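Static shocks and random restarts at a packing bench in winter

Print this page
E-mail this page

Posted by benchrat_60

We run a small returns and repacking room on the ground floor of the Boditz building. Goods come in by parcel, we check them, put them in plastic trays or bags, print a label and send them out again. There are 4 benches along one wall. Every winter the same trouble starts when the heat comes on, usually in October, and goes on until spring.

The symptoms are these. Anyone who walks from the shelving to a bench and touches the label printer gets a shock you can hear. The printer sometimes drops its connection at the same moment and has to be switched off and on. The scanner on bench 2 has restarted in the middle of a batch. Plastic bags stick to sleeves and to each other, and the thin ones are almost impossible to open when the air is very dry.

I kept a log last winter. It has 1,848 batches in it and I noted the humidity at the start of each one, using a cheap digital meter on the wall. Of those, 1,679 went through with no fault. The rest had at least one printer or scanner fault. I have not done anything clever with the numbers, but the bad days are the dry days. With the meter below 30 percent we can expect trouble before lunch.

The floor is vinyl tile over concrete. The benches are ordinary office-grade tops on steel legs. The chairs have plastic casters. We tried an anti-static spray on the floor and it worked for less than a week. Someone also ran a wire from one printer case to a radiator pipe, and I took it off again as I was not sure it was safe.

What I want to know:

Is it worth buying a humidifier for a room of this size (60 square meters, normal ceiling, one outside door that opens a lot)?

Do bench mats do anything if the people standing at the bench are not wearing wrist straps?

Is the printer fault a static fault at all, or is it a bad power supply that happens to show up in winter?

We do not handle bare circuit boards. Most of it is toys, kitchen goods and small boxed items. I mention that as most of what I find on static is written for people who repair electronics.

Posted by Hjaltested_Maint

Taking your last point first. A discharge from a person can be several thousand volts and lasts well under a microsecond. It does not need to go into the electronics to upset them. If it lands on the case or the cable shield, the fast pulse couples into the data line and the port resets. The fact that the printer drops at the moment of the shock tells you most of what you need. A failing power supply would also give faults with no person touching anything. Check your log for those. If there are hardly any, leave the power supply alone.

Look at the data cable before you spend money. If it is long, unshielded or coiled up behind the bench, replace it with a short shielded one and clip a ferrite on at the printer end. We had the same fault on Prokell label printers and the cable change removed most of it. The printers themselves were fine. If the printer has a network port, try that. The port is transformer-isolated and tends to ride through small discharges better than USB does.

Confirm that the outlet is grounded. Use a plug-in tester. If the outlet strip under the bench has been in use for ten years, replace it. You were right to remove the wire to the radiator. Pipework is not a reliable ground, as a section may have been replaced with plastic, and in a fault it can put voltage where you do not want it.

On the mats: a mat drains charge from things that rest on it and from people who touch it with bare skin. It needs to be the dissipative type and it needs a ground cord with a resistor in it, normally one megohm. A mat that is not connected to anything does very little. Without wrist straps you still get some benefit if people put a bare hand on the mat before they touch the printer. Through a glove you may get none. Most knitted work gloves with a rubber or foam coating insulate quite well, so a person can touch the mat all day and stay charged.

The floor is the larger part of the problem. People charge up by walking, when the sole of the shoe separates from the tile. The charge depends on both materials. Changing shoes is cheaper than changing floors. Heel grounders work only if the floor is conductive, and yours is not, so do not buy those. A dissipative floor mat in front of each bench, grounded to the same point as the bench mat, is what I would fit. Then the discharge takes place slowly through the shoe while the person stands there. Shoes with thick rubber soles will defeat this, so test with the shoes your people wear.

The chairs may also be contributing. Standing up from a fabric seat produces a large charge. Conductive casters exist, but again they need a floor to conduct to.

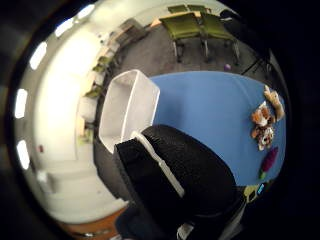
Trays are a separate matter. Plain white polystyrene or polypropylene trays are insulators and will hold a charge for hours in dry air. You cannot ground an insulator. Putting it on a dissipative mat does not discharge it, apart from a little at the contact points. The options are trays with an anti-static additive, which loses effect with time and washing, black carbon-loaded trays, which are permanent and cost more, or an ionizing blower over the bench. For toys and kitchen goods I would not bother with any of them unless dust on the product is a complaint. The charge on the tray is not what resets the printer.

For the bags, an ionizer is the only thing I have seen work well. The small bench-top type covers an area a little wider than the bench. Clean the emitter points on the schedule in the manual. A dirty ionizer can go out of balance and charge things up instead, and there will be no sign of it until you measure.

Order of work, cheapest first: cables and outlets, shoes, grounded floor mats, grounded bench mats, ionizer on the one bench that opens the most bags. Stop when the log looks acceptable.

Posted by illham_stores

Get a humidifier. We got one at the Illham depot and the shocks stopped. It was not expensive. Fill it with distilled water or you will have white dust on everything.

Dryer sheets rubbed on the chair seats also work for a day or two.

Posted by Hjaltested_Maint

A humidifier does help, and I should have covered it. The difficulty is the outside door. Bringing winter air indoors and heating it can take it down to 15 or 20 percent, and each time the door opens you throw away the moisture you have paid for. With a normal ceiling, 60 square meters is a volume of 150 cubic meters or so. Going from 20 to 40 percent at room temperature takes a little over half a liter of water held in the air. That sounds small, but with one air change an hour you have to supply that much every hour, and with a busy door it can be two or three times as much. A unit sold for a bedroom will not keep up. Look at the output figure in liters per hour and ignore the stated room size on the box.

Aim for 40 percent and do not go much above 50. Past that you may get condensation on cold windows, and label stock and cartons start to take up water. Labels that have curled from damp will jam a printer as surely as static will reset it.

Avoid the ultrasonic type near the printers. The white dust mentioned above is dissolved minerals, and it settles on the print head. An evaporative unit with a wick leaves the minerals in the wick. Change the wick when it goes hard.

A strip curtain on the door may do as much as the humidifier and has no running cost. Fit that first, then read the meter for a week. Check the meter too. Cheap ones can be out by five points or more. Put it in a sealed bag with a bottle cap of damp table salt for eight hours or longer and it should read 75 percent. Write the difference on a piece of tape and stick it on the case.

Posted by benchrat_60

Thank you. I went back through the log and found only two printer faults where no one was touching it, so I will leave the power supply alone. The cable on bench 2 is a long one, coiled and zip-tied to the bench leg next to the outlet strip. A short shielded cable is on order for each bench.

The meter read 69 in the salt test, so it is six points low. I left it overnight to be sure and it had not moved. That means my 30 percent days were nearer 36, assuming the error is the same at the dry end.

I will get a price for the strip curtain and for grounded floor mats and post the figures once the new cables have had a month of dry weather.

Print this page
E-mail this page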